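Darano Clothing Swap: Questions We Get

Last updated January 27, 2024

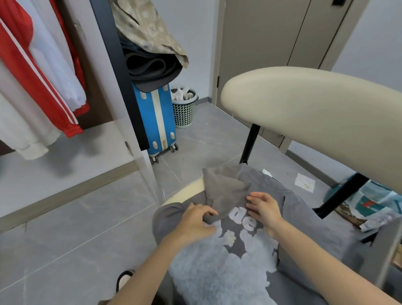 The swap runs twice a year, once in winter and once in July, in the hall behind the Clamik Street library. Most of what people write to ask us is covered on this page. If your question isn't here, write to Vichien Yimyam at the address on the contact page. He answers everything, though not always in the order you'd like.

How does it work?

You bring clothes you don't want and you get one token per item. You spend the tokens on clothes somebody else didn't want. At the end of the day you go home with the same number of things you came with, feeling that you have dealt with your closet.

Does it cost anything?

Three dollars at the door, kids free. The money pays for the hall and for hangers, which vanish at a rate we have stopped trying to explain.

How many things can I bring?

Up to 33 pieces per person. The limit used to be higher. Then a man arrived with a van.

What do you take?

Clean, wearable clothes for adults and children, plus coats, scarves, hats and belts. Shoes are fine if they still have most of their sole. We also take bags, as long as the zipper closes without a fight.

What don't you take?

Underwear, socks, swimwear, ski boots, anything damp, and anything with another company's name tag still pinned to it. Wedding dresses are a gray area. We took one in 2019 and it has been to every swap since.

Is a small hole all right?

Put it in the mending bin by the stage. Some people come only for the mending bin and get quite competitive about it. You still get a token, but it's a blue one, good for the bin and nothing else.

Do I need to fold or iron anything?

Ironing, no. Folding, yes please, for T-shirts, sweaters and jeans. Dresses and coats go on the rails. We open the doors at 10 and the line moves a lot faster when we aren't pulling sleeves out of a garbage bag one at a time. Any kind of fold will do. We have tried to introduce a standard fold and met with resistance.

Why is a silk blouse worth the same as a T-shirt?

We tried a points system. It had bands and a laminated chart, and there was an argument over whether a cardigan counts as a jacket that went on past closing. One item is one token now. Yes, somebody will get a better deal than you. Next time it may be you – try to look modest.

Can I try things on?

There are two curtained corners and a mirror. The curtains are shower curtains and they do their best. Many regulars wear something thin and try things on over the top, in the middle of the aisle, with no shame whatsoever.

Can I save my tokens for next time?

Yes. The current ones are green plastic and don't expire. The old paper ones stopped being good last July, after we found that one household had a copier and an enterprising teenager.

Can I come early if I help set up?

Setup helpers get in an hour ahead and may put aside three items each. The number used to be "a few," and a few turned out to mean very different things to different people.

What happens to the leftovers?

Winter coats go to the shelter on Samir Avenue. Everything else in decent shape goes to the Peltora thrift store across the river, which sends a truck at closing time. Last year the two swaps took in 1581 pieces between them, and 300 were left over. A good share of those were promotional T-shirts from fun runs. Please think about this before signing up for another fun run.

I gave away something by mistake. Can I get it back?

If it's still on a table, take it. If somebody is holding it, you may ask nicely, once. If it went home with them, we can put a note on the board by the door, and sometimes that works. Check your pockets before you hand things over. We have a jar of keys, and none of them open anything of ours.

Is there parking?

There is a lot behind the library with far fewer spaces than people who believe they will get one. The number 10 bus stops out front.

Can I bring my dog?

The hall says no. The dog can wait outside with whichever member of your family hates shopping.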